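白桌子用了一个夏天，还有那罐红色可乐

8/20/22

上次在博客里说要换桌子，好几个人留言问后来换了没有，换了！五月就换了，一直懒得写。中间有人催我（Ama Antwi，说的就是你），我每次都说周末写周末写，然后周末就躺过去了。今天外面热得人不想出门，冰箱里还有可乐，那就坐下来写。

先说旧的那张。旧桌子是深色的，搬家的时候房东留下的，桌面边上有一圈翘起来的皮，我手贱，一边打电话一边抠，抠了两年，抠出来一片形状很像靴子的疤。深色桌子的好处是脏了看不出来，坏处也是脏了看不出来。有一回我把胳膊放上去写东西，写完一抬手，桌子跟我一起抬了一下，就是那种粘住了的感觉，也不知道是哪天洒的什么。那天晚上我就开始看桌子了。

看桌子看了三个礼拜，收藏夹里全是桌子，看到后来做梦都在量尺寸。我的要求不多：要白的，要素，要能放下电脑以外还能放下一顿饭。店家的图都拍得特别好看，上面摆一盆绿植一本摊开的书一杯咖啡，我心想谁家桌子长这样啊，我家桌子上是快递剪刀、指甲刀、半包饼干和一堆充电线。最后定的是Kelholm的一款，哑光白，没有花纹，什么装饰都没有。选它有个很蠢的理由，它的桌面深60厘米，我家窗边那个位置刚好塞进去还能拉开窗帘。

送货那天也是一场戏。送货师傅把箱子放在门口就走了，箱子比我高，我一个人推着它在走廊里一点一点挪，对门的狗隔着门一直叫。后来叫了Benedicta Kpodo过来帮忙，她进门第一句话是“你这个箱子怎么比你家还大”。装倒是不难，就是说明书上的图画得太小，我们把一条横梁装反了，装完才发现，又全部拆掉重来。拆的时候少了一颗螺丝，两个人趴在地上找了半天，最后在她裤脚的卷边里。装好已经天黑，我们坐在新桌子旁边吃了一顿外卖，垫了好几层报纸，跟供着它似的。

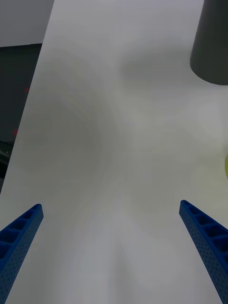
用了一个夏天，我对白桌面的感想是：它什么都会告诉你。手汗、铅笔灰、袖口蹭的颜色、杯底那一圈，都给你记着。尤其下午光从旁边过来，颜色深一点浅一点的地方全冒出来，我一开始以为是擦不干净，拼命擦，后来换个角度再看又没了，有的就是影子。现在我学乖了，看见一块灰先用手指头抹一下，抹得掉的再去拿抹布，抹不掉的就先把灯关了看看还在不在。听着很傻，但是真的省了我好多力气！

抹布我试过好几种。最开始用厨房那种厚的，擦完留一道一道的水印，干了比没擦还难看。后来Ama给了我一包她家用剩的细纤维布，薄薄的，拧到半干，一遍过去就行。清洁剂我用的是Tesulel，味道像那种青苹果糖，说不上喜欢，但比之前那瓶像医院走廊的好多了。喷在布上再擦，别直接喷桌上，我直接喷过，喷完接了个电话，回来那一块就一直比旁边亮一点，哑光的桌面最怕这个，亮出来一块特别显眼，过了好久才慢慢看不太出来。

圆珠笔印我也遭遇过。写快递单的时候笔戳穿了纸，在桌上留了一个小蓝点，我盯着它难受了一晚上，第二天用酒精棉片轻轻按，按一会儿换一面，没有来回搓，最后就掉了。酱油没事，及时擦就没事。咖喱千万小心，咖喱我是真的怕了，现在吃咖喱我去厨房站着吃。

杯垫的问题。我以前是绝对不用杯垫的人，觉得那是家里来客人才摆出来的东西。换了白桌子以后我到处留意杯垫，在Prisik买过一组软木的，吸水是吸水，但是杯子会跟着它一起起来，拿到嘴边它再掉下去，每次都吓我一跳。又买过硅胶的，粘灰，用两天就毛茸茸的。现在用的是我自己拿旧毛衣剪的方块，边上锁得歪歪扭扭，很丑，可是好用，脏了丢洗衣机，丢了也不心疼。Benedicta看见了说像给猫穿的，我说我又没有猫，她说所以才可怜。

然后就要说到可乐了，因为这张桌子上最常出现的东西就是可乐。

我本来已经戒了。去年冬天戒的，戒得很成功，喝了一冬天的大麦茶，逢人就讲大麦茶。结果入夏以后楼下Yakubu开始卖那种罐装的，从冰柜最里面拿出来，罐子冰得手都握不住，我路过一次买一罐，路过一次买一罐，买到后来老板看见我推门就弯腰去开冰柜了。我想这样不行，太频繁了，于是做了一个自认为很理智的决定：一次买一整箱放家里，就不用天天下楼。大家应该能猜到结局，天天下楼的时候好歹还要穿鞋，放家里之后连鞋都不用穿了……那一箱花了我83块，送到的当天晚上我就喝了两罐。

为了给自己立规矩，我现在每次只往冰箱里放6罐，剩下的塞在床底下，喝完再补。床底下那些是常温的，常温可乐我不爱喝，所以冰箱里没了我就得等，一等往往就忘了。这个办法管了三个礼拜的用，后来我发现放冷冻室一会儿就能凉，规矩就塌了一半。提醒一句，冷冻室千万要定闹钟，我有一次忘了，想起来的时候罐底都鼓了，拿在手里像拿了个炸弹，放进水池里远远地看着它，过了好久才敢碰。
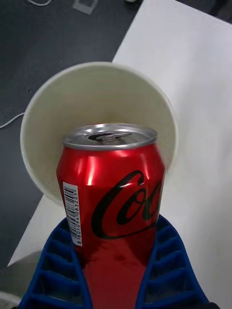

罐装和瓶装我是坚定站罐装的，这件事我跟Ama吵过好几次。她说不都一样嘛，里面是一样的东西。怎么会一样！瓶子拧开再拧上，第二口就没有第一口那个劲了，罐子你开了就得喝完，它逼着你认真喝。还有那个声音，拉环一掀，“嗤”的一下，下午三点钟昏昏沉沉的时候听见这一声，人就醒了一半。还有就是罐子贴嘴唇那一圈金属，凉的，瓶子给不了。Ama听完说你写广告去吧。

我喝之前有个习惯，会把罐口用纸擦一遍，再把拉环周围那一圈缝里也抠一抠，这是我妈教的，她老人家相信所有的罐子都在仓库里被老鼠踩过。我不确定老鼠有没有这么忙，可是从小擦到大，不擦就觉得喝起来不对。擦完把罐子转一转，把字转到朝着自己的那边，条码转到后面去，这一步没有任何道理，纯粹是我看着舒服。小时候我还会背条码上的数字，觉得背下来就像知道了什么秘密，现在拿到手里看见一串8801开头的还会下意识念一遍，念完就忘。

红罐子放白桌上是好看的，这一点我要承认。之前在旧桌子上喝，红的叠在深棕色上面，灰头土脸，像是饭馆里上一桌剩下的。换了桌子以后同样的一罐，放上去立刻就精神了，红得很正，肩膀那里亮亮的，我有时候写东西写不下去，就盯着它发呆，看光在上面拉成一条一条的。这种时候一般也就喝不下去了，气跑光了，甜得发腻，还是得硬喝完，开都开了。

说到罐子外面那层水珠，这是我和白桌子夏天最大的矛盾。冰箱拿出来不到一会儿，罐子就开始出汗，汗流下去在桌上聚成一圈，你要是再把它推来推去，就是一圈套一圈，像谁在桌上画奥运会。水印还好擦，麻烦的是洒了一点可乐混在里面，干了以后发黏，还招小飞虫。我现在的做法是：拿出来先用毛巾把罐身裹一下，坐在毛衣垫上，喝完马上拿走，别留过夜。最后这条我做得最差，我经常第二天早上起来，看见它还站在那儿，里面剩一口，又不敢直接倒，晃一晃，听听还有多少。

空罐子怎么办也是一个问题。以前我就是踩扁了丢掉，有一回踩歪了，罐子飞出去打到冰箱，在冰箱门上留了个小坑，现在还在，我拿磁贴挡着。后来改成攒起来，洗一洗倒扣着控干，攒够一袋拿去楼下给收废品的阿姨。阿姨说别踩，她自己有办法压，踩得乱七八糟的反而不好装。那我就不踩了。洗的时候灌一点水晃两下就行，不要追求洗得多干净，我一开始还挤洗洁精，泡沫从那个小口子里冒出来没完没了，冲了五分钟还在冒，站在水池边觉得自己的人生有点问题。

也有朋友建议我把罐子留下来做手工，什么笔筒啦、小花盆啦、烛台啦，还给我发了一堆教程。我试过一个笔筒，剪上面那一圈的时候把手划了，口子不大，但是血滴在了白桌子上，我第一反应是去擦桌子，擦完了才去找创可贴，这大概能说明我现在跟这张桌子是什么关系。笔筒最后也没做成，边剪得像狗啃的，放支笔进去就倒，太轻了。要做的人记得戴手套，里面放点小石子压一压，或者干脆去买一个笔筒。

桌子上的东西我也重新收了一遍。之前那种快递剪刀饼干充电线全堆上来的状态，在白桌子上根本没法看，每一样都特别扎眼，连橡皮屑都像在跟你招手。我定的规矩是睡前把桌面上的东西都请下去，电脑合上塞进架子，杯子进水池，纸片该扔扔该夹夹，不超过一首歌的时间。充电线我用晾衣夹夹在桌子背面的横梁上，就是我们装反过的那根，要用的时候捞上来。有的晚上太累就算了，第二天早上看见一桌子东西，心情会差一点，所以第二天晚上又会老老实实收。

还有抽屉。这款没有抽屉，下单之前我觉得没关系，用了之后发现很有关系，以前随手一扫就进抽屉的那些，现在没地方扫。我在旁边放了个旧饼干铁盒当抽屉用，已经满了，盖子盖不上，里面有什么我自己都说不清。要是现在让我重新选，我可能会多花点钱选带抽屉的那款，但是那款没有60的深度，窗帘就拉不开，所以大概还是这张。店里页面上写它能承受1,000次擦洗测试，我也不知道这个数怎么来的，照我这个擦法应该明年就用完了，到时候再来汇报。

留言里有人问桌腿晃不晃，我统一说一下：刚装好是不晃的，用了一个多月有一点，把底下的螺丝全部再拧一遍就好了，地面不平的话那几个脚垫可以转，转高转低自己试。还有人问白色会不会发黄，这个我没法回答，才一个夏天，窗边晒得最多的那一条我隔一阵会看看，目前跟别处一样。想要链接的直接私信我吧，放在正文里老是失效。

Benedicta下个礼拜要搬家了，她也想换白桌子，说看我擦得挺开心的（哪里开心了！）。我答应去帮她装，条件是她管饭，不要咖喱。冰箱里还剩两罐，写完这篇我去开一罐，剩下那罐留到明天，床底下的晚点再补。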